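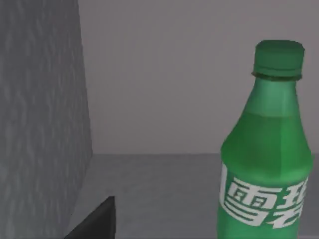
Trial view, bottle at right. Render by the Haltine simulation package.

Filed under: Short Fiction / Work & Machines

ACCEPTANCE

The license for Haltine ran thirty days, and Macarena Barrios had used twenty-two of them before she opened the log for the bottle.

Plenurmont packed mixed drinks for vending routes. It wanted to know whether a simulated arm could be trained well enough that a real one could be bought on the strength of it. Haltine sold the simulation, the arm model, a library of objects and a telephone number. Barrios had been asked to write four pages on whether to buy. Page one was finished. It covered installation.

Object 263 was a green soda bottle with a screw cap and 雪碧 across the body in white. The task was to close on the bottle, lift it and hold it. The arm had been given 2,732 attempts. The summary screen listed 994 of them as successful.

She wrote both numbers down and then opened the failures, sorted by cause. There were three causes available in the menu: slip, collision, timeout. All the failures were marked timeout.

She played one. What looked like the tip of a finger stood low on the left, dark against the table. The bottle stood well to the right. The clock in the corner of the player ran to its limit and the finger stayed where it was. She played eleven more and saw the same thing.

At 4:10 she called the number.

"Support, this is Quansah."

"I have an arm that doesn't go to the bottle."

"Does it fail to reach it, or does it not start?"

"It doesn't start."

Wumpini Quansah asked for the log and she sent it. She could hear him typing. He asked which reward file she was using, and she said the one that came with the kit. He asked whether she had changed the drop penalty. She had. Carmela Calvo, who ran the packing floor, had said that a dropped bottle cost more than a late one, and had given her a ratio. Barrios had entered the ratio.

"What did you set it to?"

"Forty."

"The default is two."

"I know what the default is."

"At forty it will learn that the best way to avoid dropping a bottle is to leave it on the table," Quansah said. "It isn't a fault. I can send you the page of the manual."

"I've read the page. It says values above ten are supported."

"They are supported. The software will run."

She wrote that down too, in his words, and marked it for page two.

Calvo came up from the floor a little before five with her jacket on. Barrios turned the monitor toward her and played attempt 1,235, which was as good as any of the others. Calvo watched the whole of it standing up.

"Is it broken?"

"No. It's doing what your number told it to."

"I told it not to drop things."

"It hasn't dropped one since the first hour."

Calvo pulled the other chair over and asked to see it again. The second time she leaned in and looked at the space between the finger and the bottle.

"I had a man like that," she said. "Cuesta. Saturnino Cuesta. He broke a case of syrup in his first week and they took it out of his pay. After that he checked the labels. He would check a pallet until somebody else moved it."

"What did you do?"

"I was the one who took it out of his pay."

Barrios waited, but Calvo had gone back to the screen.

"What happens at two?" Calvo asked.

"It drops more of them. Then, according to the manual, it drops fewer."

"How many is more?"

"I'd have to run it. It takes the night."

"And they're not real bottles."

"No."

Calvo took the keyboard, found the field after some searching, and deleted the forty. She held her finger over the number row for a while. Then she typed a six, and looked at Barrios, and Barrios started the run.

They stayed for the first nine attempts. The arm knocked the bottle over in seven of them. Calvo said a word at the third and none after that. On the ninth the fingers closed just under the collar and lifted, and the bottle hung there at a slant until it slid out.

"Slip," Barrios said, reading the cause.

"Well, that's a new one," said Calvo, and went to find her car.

Barrios saved page two under a new name and left the machine on.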